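# Lights Over Meltby, Third Week Running

Meltby has a sky problem again. For the third Saturday in a row, people parked along the Tirnow reservoir road have reported a string of amber lights hanging over the water shortly after 10 p.m., drifting east, stopping for a while as if to check directions, and then going out one at a time.

The Meltby Sky Watch, which meets in the room over the bait shop and has kept a logbook since before most of its members had gray hair, took 100 separate reports this past weekend. That's a record for a single night. It should be said that the previous record was set during a power failure, when there was little else to look at.

Descriptions vary. The lights were silent, or they hummed. They flew in a line, or a shallow V, or what one caller described as "a casserole shape." A couple camping near the boat ramp said their dog stared at the lights for a full ten minutes and then refused its dinner. The dog has since eaten.

The group's best measurement comes from two members who stood at opposite ends of the dam with a pair of surveyor's instruments and a phone line open between them. They put the lights at 3,703 feet above the water and the length of the formation at 1,575 feet. Those are very exact figures for something seen through drizzle, and the group's newsletter prints them in bold.

The usual explanations have all been tried on. The Andis airfield, nine miles north, says it had nothing up. The candle lantern theory did well for a day or so, until someone pointed out that lanterns don't often travel against the wind. Partanen Farms, which flies crop drones on the east side of the reservoir, says its machines are in a locked barn by suppertime and carry white lights anyway. A spokesperson for the farm added that they'd love to own something that could do what people are describing, and asked what it costs.

That leaves visitors. Sky Watch members are split on the matter, mostly along the lines of who has had an encounter and who hasn't. The ones who have are relaxed about it. They bring folding chairs. The ones who haven't bring better cameras, and so far have come home with several hours of very sharp footage of clouds. 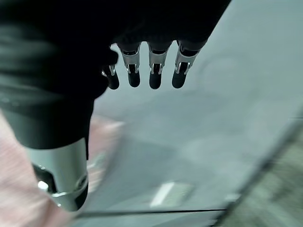
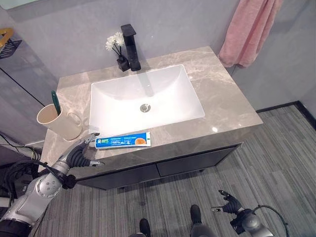 The next watch is set for Saturday at the Tirnow overlook, with the gate open from 8 p.m. Parking is limited, so the group asks that people share cars, including people who aren't speaking to each other after the lantern debate. Red flashlights only, please. Coffee will be poured from the back of a van, and there's a restroom by the gate, though anyone picturing a marble countertop and a little black vase of white flowers should lower their hopes to a pump and a bucket. Bring a coat as well. It gets cold up there once the wind comes off the water, and the amber lights, whoever is driving them, have never yet been early.

Reports from previous weekends can still be added to the logbook. The group wants the time, the direction you were facing, and a drawing if you can manage one. It would also like its second tripod back.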